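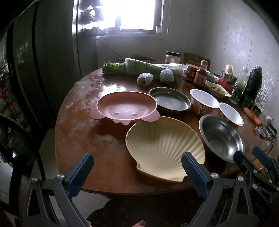 Clerlow Handheld Gripper Project
Minutes of the incident review meeting, Apr 17, 2025

Present: the collection lead, two home collectors, the hardware technician from Kuusisto, the data reviewer, and the safety representative (by phone from Kunville). Apologies from the Tavetar office.

1. Welcome and previous minutes

The chair thanked everyone for coming in at short notice, and particularly the collector who had the fault at home and brought both grippers back in a cake tin so nothing would get lost on the bus. The February minutes were accepted, with one spelling fixed.

2. The fault

The collector took us through it in her own words, and the meeting was grateful for how plainly she did so. She was partway through a kitchen table session, moving dishes and pans about with a gripper in each hand, when the left gripper stopped closing evenly. One finger came in as usual and the other lagged, then let go all at once. A glass dish slid out, hit the floor and broke. She had a small cut to the top of one foot, which she washed and covered herself, and it has healed nicely. She stopped work straight away and rang the lead, exactly as we'd hope.

The technician had the gripper apart on the bench on Tuesday. The pivot screw on the lagging finger had backed out 2 mm, enough for the finger to bind and then spring free. The gripper had done 732 sessions. The screws are meant to be checked every 100, and the log shows the last check at 400. The technician was very frank that the reminder had been switched off during the software update and should have been picked up at Kuusisto's end. The meeting thanked them for saying so and there were no hard feelings.

3. Discussion

There was a good long talk about footwear. Several people admitted they go barefoot at home and forget, and the safety representative was kind but firm: closed shoes for every session, including short ones and including summer. It was agreed that the wording in the collector guide is too soft and should be the first line on the page.

We also talked about what goes on the table. The reviewer likes a full, ordinary table, with the vegetables, sauce bottles and noodle cups left where the household has them, and nobody wanted to lose that. Glass and crockery will not be lifted until the screw checks are up to date. Metal pans and bowls, plastic plates and paper cups are all fine to carry on with. One collector asked about objects sitting near the edge of the table, and it was agreed to slide these inward before lifting.

The reviewer asked whether the uneven closing could be seen in the recordings beforehand. It can, faintly, in the last few sessions, and a check for it will be tried.

4. Actions

Technician: restore the reminder and put thread locker on all pivot screws before grippers go out again.
Lead: rewrite the footwear line and send it to all collectors.
Reviewer: trial the finger check on the older recordings and report back.
Safety representative: close the injury report once the screw checks are logged.

5. Other business

The project will replace the broken dish. The kettle in the meeting room is leaking again and has been reported.

Next meeting to be set by email.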